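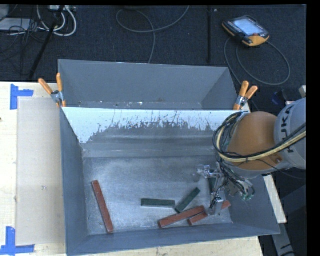 Bin picking cell: two metal bins clamped at the rims, KUKA arm, gripper over the blocks.

July, by the Course Staff, Bunanside
Filed under: Automation Planning / Handouts

Unit 4. The budget around the robot

Students often write one line, "robot", and stop. For the Keskinen exercise please make separate lines for the arm, the gripper, the bins, the table and the cables. Small items count also. Clamps and tape belong under "fixtures", with 500 for the whole group.

The gripper line is 3000. Ask Filetti and Proklow for a quote each, and compare the same things: delivery time, spare fingers, and who pays for the shipping. Write the delivery time in days. In our plan it is 30.

Keep 18 percent of the total as reserve. Do not put the reserve inside the other lines, as it is then difficult to find later.

Bring your table on Sunday, on one page.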